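The Arm Is the Cheap Part

Every budget round, a request comes across my desk that has one line on it. It says two arms, gives a price, and asks for a signature. I have worked in purchasing long enough to know that the price will be right and the request will still be wrong.

My view is simple. If you are planning to buy small robot arms for handling everyday objects, you should budget for the whole cell first and treat the arms as one item inside it. Most people do it the other way around and then spend the next year coming back for more.

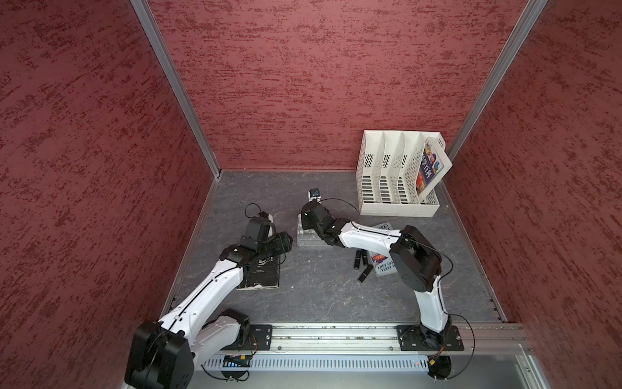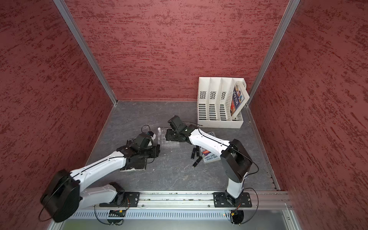
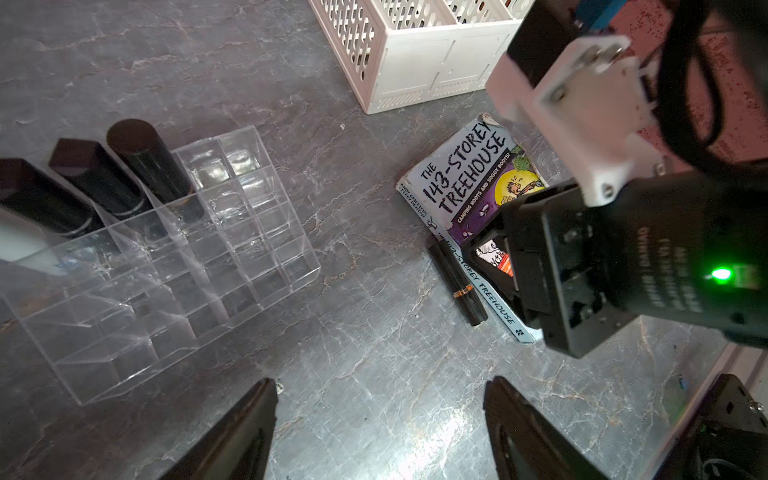
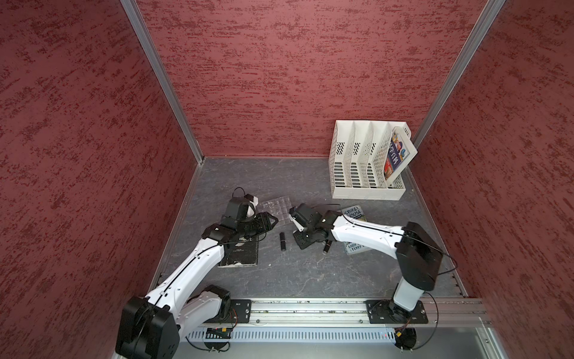
Two arms, a rail, a marbled floor and a few things to pick up.

When Baswood set up its first two-arm bench, the request was for the arms alone, and it was approved in a single afternoon. I signed it. The first follow-up invoice was for framing and the rail, and it came to $3,787. Then there was $2,679 for cameras, cables and mounting plates. Neither amount had been in anyone's plan. They came out of the maintenance budget, and the people who depend on that budget were unhappy about it, as they should have been.

I don't blame the engineers for this. They ask for what they are excited about, and a metre of aluminum extrusion is hard to get excited about. The fault is with those of us who approve the money. We would never let someone buy a forklift without asking about the charger, the training and the place to park it. Put the word robot on the form and we stop asking.

Seo-ah Koo, who took over planning for our bench work in August, now sends back any request that doesn't list the enclosure, the mounting, the cameras, the spare parts and the hours of setup. She got some complaints in the first month. One came from me, as I had a deadline and wanted the thing off my desk. She was right and I was being lazy.

Spare parts deserve their own paragraph. Gripper fingers wear. Cables that bend all day fail, usually where they bend most. We had one bench sit idle for 95 hours over a cable that cost less than lunch, while we waited for a supplier to open a box and post it. The wages paid during that stretch would have bought us a drawer full of cables. I have since bought the drawer full of cables, and it gets its own line in the plan.

Then there are the objects. People laugh when I put these in the budget, but somebody has to buy the books, the organizers and the bits of plastic that the arms are meant to handle. They get scuffed and have to be replaced. You also want variety, so you can't solve it by ordering fifty of the same cup. It isn't a large sum. It is, however, a sum that otherwise ends up on someone's personal credit card, and then I get a shoebox of receipts in March and we both waste a morning.

Ernő Fülöp has argued with me about this for a while, and his case is worth setting out fairly. He says that a full budget kills small projects. If you tell a manager that a modest bench will cost twice what the arms cost, the manager says no, and the bench never gets built. Better, he thinks, to get the arms in the door and let the rest follow once people have seen what they do. He has built good things this way. The Loder project started with one arm clamped to a borrowed table and it's now the most useful bench we have.

I accept that it worked for Loder. I also remember what it cost, and I don't think Ernő does, because the bills didn't go to him. The table had to be given back. The clamp marked it, and we paid for that too. When the bench was finally built properly, half the parts bought in the first rush didn't fit the rail and went onto a shelf, where they still are. A project that can't survive an accurate estimate should probably wait a year.

Where he does have a point is on size. Nothing in my argument says you must start big. One arm, properly costed, is a perfectly good beginning. What I object to is two arms bought with the money for one and a half.

Quotes are another trouble. Last year we had three suppliers price what we thought was the same bench. Prolico quoted us a complete cell with the walls, lighting and rail included. Rolland came in $3,671 lower and everyone wanted Rolland, until we read the second page and found that mounting was left to the customer. Once we added it back, the gap had nearly closed. I have nothing against either firm. They answered the question each of them was asked, and we had asked it badly. Write down what you want included before you call anyone, and send every supplier the same sheet.

I would also put in money for the person. A bench like this needs somebody to reset it, tidy it, wipe it down and notice when a plate has worked loose. In most places that job falls to whoever sits closest. It takes up a real part of their week and it should be written into their job, with the hours taken off something else. I have yet to see a first request that includes it.

Finance will push back on all this. A longer form takes longer to read, and a bigger number at the top draws more attention. Let it. I would sooner have the hard conversation once, before the order goes in, than four times afterward with the arms still in their boxes.

Our new request form goes to department heads this month. It runs to two pages. Ernő has already told me it should be one.

Posted November 2023

Related items
Leasing or buying: what changed for small shops
How to read the second page of a quote
Why we stopped sharing one tool budget
Spare parts: how many is enough?
Letters: the cost of a borrowed table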